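Glaze notebook, October, Monday
Crawling on the Draria white, continued

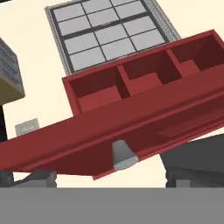 Carrying on from the last entry. The Draria white still crawls on the Zeletano stoneware body and does not crawl on the old body. Recipe unchanged, same bucket, same bisque program. The defect shows mainly at inside corners and under handles, with bare patches that have thick rolled edges. On flat walls the glaze is sound apart from a few pinholes near the foot.

Custódio put the whole problem down to dust. I don't accept that for all of it, but it was worth ruling out first.

Kiln log, bisque

Peak on the controller was 1,008 C, which matches the program. Witness cones on the bottom and middle shelves agreed with each other. The top shelf cone was slightly further over, as it has been since the lid was re-bricked. Pots from the top shelf crawled less than those from the bottom, if I go by the shelf marks penciled on the feet. I would have guessed the reverse, because a tighter bisque takes up glaze more slowly and I would expect more trouble with drying. Unless the layer on the top shelf pots is just thinner. That would fit everything else below.

Brayan wants the lid element swapped before we change anything about the glaze. Not doing that yet. One variable per firing, and the lid has been like this through several good batches.

Batch check

Made a fresh dry batch to remove the bucket from suspicion. Total dry weight 699 g after losing a spoonful of silica on the bench, which I swept up and did not put back. The silica was weighed last, so the shortfall is all silica. Noted so that nobody treats the numbers as exact.

Feldspar is from the new Cabrera sack. The old sack is gone apart from what Yaneth keeps in a jar for her celadon, and she let me have enough for one comparison tile. The Cabrera powder is paler than the old one and clumps more when squeezed. Sieved twice. A small amount of coarse dark material stayed on the mesh the first time, none the second.

Slaked overnight, stirred by hand, no deflocculant. By morning it had settled hard on the bottom of the jar. The old bucket settles soft. So there is a difference in behavior between the new batch and the old bucket, and the only changed material is the feldspar. The other candidate is age. The old bucket has been dipped into for months and must have picked up soluble stuff from the bisque and from the tap water we top it up with.

Tested the age idea by adding a few drops of saturated Epsom salt solution to half of the new batch. It thickened within a minute of stirring and was still suspended after lunch. Left the other half alone as a control.

Tiles

Ran 9 tiles, all Zeletano body, all cut from the same slab, all with a right-angle corner pinched in at one end so there is somewhere for the glaze to misbehave. Marked on the back in iron wash. Layout:

A row: old bucket. Wiped with a damp sponge, unwiped, and dusted on purpose with dry bisque scrapings.
B row: new batch, no Epsom. Same three treatments.
C row: new batch with Epsom. Same three treatments.

All dipped for a count of three, corner down, drained from the corner, and stood on edge to dry. Thickness checked with the needle on the flat part only. I could not get a reliable reading in the corner and stopped trying.

Observations at the dry stage, before firing:

A wiped: fine hairline crack along the inside corner. Visible only under the lamp.
A unwiped: same, slightly longer.
A dusted: crack plus lifting. Glaze could be flaked off with a fingernail.
B wiped: no crack found.
B unwiped: no crack found.
B dusted: lifting in one spot, no crack elsewhere.
C wiped: wide crack, full length of the corner.
C unwiped: wide crack, full length, branching onto the flat.
C dusted: as above, with lifting.

So the thickened slurry puts on a heavier coat, the heavier coat shrinks more as it dries, and the corner opens. Dust makes it worse in each row but the cracks in A and C are there on wiped tiles. Custódio has seen the tiles and agrees for C. He is holding out on A.

The Cabrera feldspar looks innocent at this point. I had half written an email to the supplier and have deleted it.

Comparison tile with Yaneth's old feldspar: made up separately, no Epsom, wiped. No crack. Same as B wiped as far as I can tell by eye.

Specific gravity

Should have done this first. Filled the syringe from each container after stirring, weighed on the small balance, subtracted the syringe. The old bucket is clearly heavier than either half of the new batch. The two halves of the new batch read the same within what the balance can resolve, which is what you would expect since a few drops of Epsom do not change the water content enough to notice.

So the old bucket is both dense and thick. It has been losing water through the lid, which warped in the summer and no longer seats. People have been adding water by feel until it "looks right," and a flocculated glaze looks right at the wrong density. I have done this myself more than once.

The reason it shows on the Zeletano body and not the old one is probably absorption. Did a quick soak test on two bisqued shards, one of each body: weighed dry, boiled, left to cool in the water, patted off, weighed again. Zeletano took up more water relative to its dry weight. The old body at the same bisque temperature is tighter. Same count in the bucket therefore gives a thicker coat on Zeletano. The top shelf pots, fired slightly harder, would take less. That agrees with the shelf marks.

Not a rigorous soak test. The shards were different shapes and one had a bit of kiln wash on it that I scraped off after the first weighing, not before. Repeat with proper bars when there is space in a bisque.

Glaze firing

Tiles went into the small Brastham kiln on the middle shelf with Rigoberto's handle samples. Usual program, no hold. Unpacked cold.

A wiped: crawled, narrow, inside corner only.
A unwiped: crawled, narrow to medium.
A dusted: crawled badly, bare clay over most of the corner, some beads on the flat.
B wiped: good. Slight thinning at the edge, body color showing through.
B unwiped: good. One pinhole.
B dusted: one bare patch where the lifting was.
C wiped: crawled, wide.
C unwiped: crawled, wide.
C dusted: worst of the set. Glaze came off and stuck to the shelf. Ground off, shelf re-washed.

Old feldspar tile: good, same as B wiped. Surface perhaps a touch glossier but I would not bet on it, and the tile was nearer the element.

Every tile that had a visible dry crack crawled. No tile without a dry crack or lifting crawled. Useful to know, because it means the lamp check before loading is worth the few minutes it takes. A crack found dry can be rubbed down with a fingertip. Tried that on one of Rigoberto's handle samples before it went in and it came out clean, though one sample proves little.

Rigoberto's handles

His note, copied here because he leaves them on scraps: the pulled handles crawl under the lower join, the extruded ones don't. The pulled ones have a tighter angle where the coil is smoothed in. He will try opening the angle with a rounded tool. He also asked whether waxing near the join makes a difference. Don't know. Wax splashes certainly do, and I have found some on the bisque shelf where the wax brush drips. Moved the wax pot to the other bench.

Changes as of today

1. Draria white bucket: water added in small amounts until the syringe weight matched the new B batch, then sieved. Write the syringe weight on the lid each time it is adjusted. No more topping up by eye.
2. New lid. Citlali has one from the slip bucket that fits.
3. No Epsom in the white. The hard settling in the new batch is a nuisance and needs another answer. A small amount of bentonite, slaked separately, is the next thing to try.
4. Dip for a count of 2 on the Zeletano body, three on the old body while it lasts.
5. Wipe bisque with a damp sponge and leave it until the surface looks dry. Wet bisque gives its own problems, see the spring entries.

Open

- Proper absorption bars, both bodies, all three shelves.
- Bentonite line on the B recipe, same corner tiles.
- Check whether the shino bucket has the same density problem. Its lid is no better. Yaneth says it has been going on thick too.
- Lid element. Brayan has measured the resistance and left the reading on the kiln log. It is within what the maker allows, but on the low side compared with the others.
- Remake the dry batch with the full silica. I doubt a spoonful matters for crawling, but B wiped looked a little soft at the edge and I would like that excluded.

Tiles are in the drawer under the wedging table, rows A to C, with the old feldspar tile wrapped separately. Please don't use them as coasters.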